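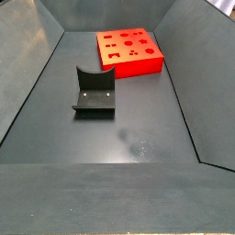 Der rote Block sei bei den Kindern das Erste, was aus der Kiste geholt werde, heißt es in einer Zuschrift aus der Kita Granovport, und der schwarze Winkel bleibe meistens liegen. Ob man ihn nicht durch etwas anderes ersetzen könne?

Wir haben das bei Serby besprochen. Der Winkel bleibt vorerst im Sortiment der Leihkisten, weil die Gruppe in Tustby ihn beim Bauen gern als Stütze nimmt. Wer ihn nicht braucht, legt ihn bitte zur Rückgabe wieder bei.

Neu in der Ausleihe ist ab Dezember die Reihe Surdu mit Steckblöcken für Formen. 6 Kisten stehen bereit, die Leihfrist beträgt 90 Tage. Im vergangenen Jahr gingen 389 Kisten über den Tresen, davon nearly 200 an Kindertagesstätten. Die Bestellung läuft wie gehabt über das Formular. 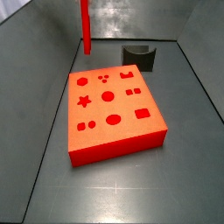 Steckblock mit Stern, Sechseck, Oval und weiteren Formen

Bitte die Blöcke vor der Rückgabe nur trocken abwischen und keine Aufkleber anbringen. Fehlende Teile bitte auf dem Begleitzettel vermerken. Die Ausgabe ist bis 16 Uhr besetzt.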